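1/ I've spent most of this year trying to find out what happened to the Gurneslow branch line, and I've finally got enough to write it down. Bit of a long thread, sorry. Wednesday night is all I've got before the family arrives. 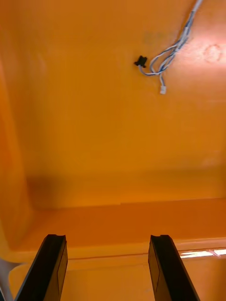 2/ The line ran from Wanent junction up to Gurneslow, with a halt at Skestis for the quarry. Single track the whole way apart from a passing loop below the quarry. Most people round here know the viaduct and not much else.

3/ The usual story is that it closed because of the flood. You'll find that on the board in the Wanent car park and in both of the local walking books. The flood did happen. It took out the embankment north of Skestis and trains stopped for the rest of that winter.

4/ But the embankment was mended. I found the contractor's bill in the county record office, filed under drainage, which explains why it hasn't been quoted much. Hegde & Sons, 300 tons of stone, plus labour and the hire of a steam crane.

5/ So the company paid for the repair and then ran trains again. The timetable for the following January has two each way on weekdays and none on Sundays. Before the flood there were four.

6/ That cut matters more than the flood, I think. The first train of the day used to reach Wanent in time for the mill shift. After the repair it got there forty minutes too late. Anyone in Gurneslow with a job at the mill had to walk, lodge in town or find something else.

7/ Ticket sales at Gurneslow, from the station ledger: 2,091 in the last full year before the flood. The year after reopening, 1,783. That's a drop, but a smaller one than I expected with half the trains gone. Market day seems to have held up well.

8/ I'd be careful with those figures. The ledger is in at least two different hands and one of the clerks didn't always carry his totals over properly. I've added up the pages myself, twice, and got the same answer, but there may be loose sheets missing.

9/ Goods is harder. Skestis quarry sent nearly everything out by rail until the owners bought lorries. The quarry letters are in a private collection. I was allowed to read them for an afternoon but not to copy them, so I only have pencil notes.

10/ What the letters show is a long argument about wagon charges. The quarry wanted a lower rate for stone going beyond Wanent. The railway offered it on full trainloads only, and the passing loop was too short for a full train to wait in. They went round and round on that for years.

11/ The railway did price up a longer loop. There's a drawing, a nice one in coloured ink, with the new siding in red. It was never built. I can't find a note saying who turned it down or when.

12/ Once the quarry moved to lorries the line was finished. Passenger trains ended first, then the track above Skestis was lifted, and the bottom section hung on for coal until the yard at Wanent was sold.

13/ If you want to see what's left: the viaduct, obviously. The platform edge at Skestis is still there behind the bus shelter, under ivy. Gurneslow station is a house, so please look from the road. The mended bank is easy to pick out as the new stone is paler than the rest.

14/ The old trackbed is walkable from Wanent as far as the second bridge. After that it's farmland and you need to drop down to the lane. It was very muddy last week – boots, and probably a stick.

15/ Things I'd still like to find: any photo of the passing loop in use, the missing minute book, and anything on the Sunday school excursions, which are in the newspaper every summer but not in the ledger at all. I assume they were booked through Wanent.

16/ A few people have asked about the signal box nameplate that came up at auction in the autumn. I didn't buy it and I don't know who did. The lettering looked right to me but the plate seemed a bit short for that company.

17/ I'll put the references in a proper list in January, with the record office numbers, so anyone can check them. If you've got a box of railway papers in the loft, or a grandparent who used the line, my messages are open.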